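Teaching a Shop Robot to Get Through a Door: Setting Up the Hallway in Simulation

My corner of the Inden workshop has one door between it and everything else, and my little delivery bot, Sivel, has dinged it more times than I'd like to admit. So before I let it near the real thing again I moved the whole problem into a simulator. If you've got a rolling robot and a doorway you care about, you can do the same in an evening!

1. Measure first. Get the clear opening, the height of the handle, and how far the door swings. My scene file came out at 318 lines, and most of those are measurements.

2. Build the hallway. Floor, two side walls, a closed door at the far end. I left the walls plain gray and spent my time on the floor, because that's where the wheels live (set your friction here, not later like I did).

3. Hinge the near door. Put the joint on the edge of the slab and give it a limit at both ends. My first try had no limits and the door went straight through the wall. Very funny, not very useful.

4. Make the handle a loud color. I went with bright green so it jumps out against the wood. You can tone it down later once your detection works.

5. Add things to bump into. A cart in the middle of the hallway with room on either side makes a good big obstacle. Then put something small by the baseboard. I used a glass bottle, and see-through stuff is mean to a depth sensor, so save it for when the cart runs go well.

6. Run it a lot. I did 1,153 runs with the cart moved a little each time. The first batch had 41 collisions, nearly all of them from turning too soon after the doorway. Slowing the turn down for 2 seconds helped more than any of the clever stuff I tried.

I'm hoping to be back on the real floor in August. If your door shivers when the robot touches it, try a smaller time step and a bit more damping on the hinge. 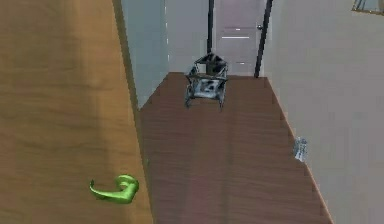 The test hallway with the near door open, cart and bottle in place.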